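Section 4: Building a Series Watchlist

A watchlist keeps the episodes of a long-running show in order and marks where each person in the household left off. Vandholm must be signed in and connected before you begin.

1. From the home screen, open Library and select New List.

2. Type the name of the show. If there is a remake or spin-off with the same title, check the year shown under each result.

3. Choose an order. Broadcast Order follows the dates the episodes first aired. Story Order places holiday specials and TV movies where they fall in the plot.

4. Select the profiles that will share the list. A list can be shared by up to 8 profiles.

5. Press Save. A list can hold 956 episodes. Longer shows, such as daytime soaps, need a second list.

Note: Story Order for the family drama Drimstead was corrected in November 2018 by Cheng-en Lau. Lists made before then keep the old order until you refresh them — open the list, press Options and choose Refresh.

Caution: Deleting a shared list removes it from every profile. Watch progress can't be restored.

4.1 Skipping Recaps

1. Start any episode from the list.

2. Press Options, then Playback.

3. Set Skip Recaps to On. The setting applies to the whole series.

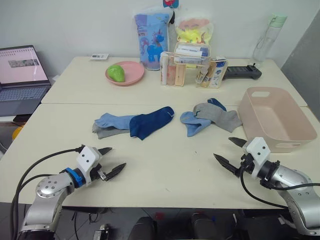
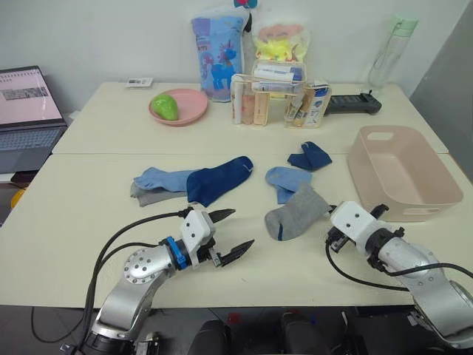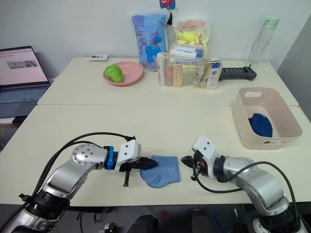
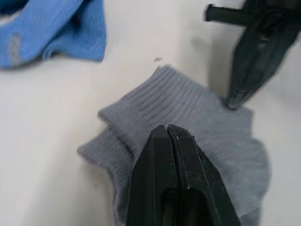 4. To hear a recap once without changing the setting, press Back within 3 seconds of the episode starting.

Note: Some two-part episodes have no marked recap. Vandholm plays these from the beginning.

4.2 When a Season Leaves the Service

Episodes that are no longer available turn gray in the list but keep their place. If the season returns, they become playable again and your progress is kept. To hide them, open the list, press Options and clear Show Unavailable.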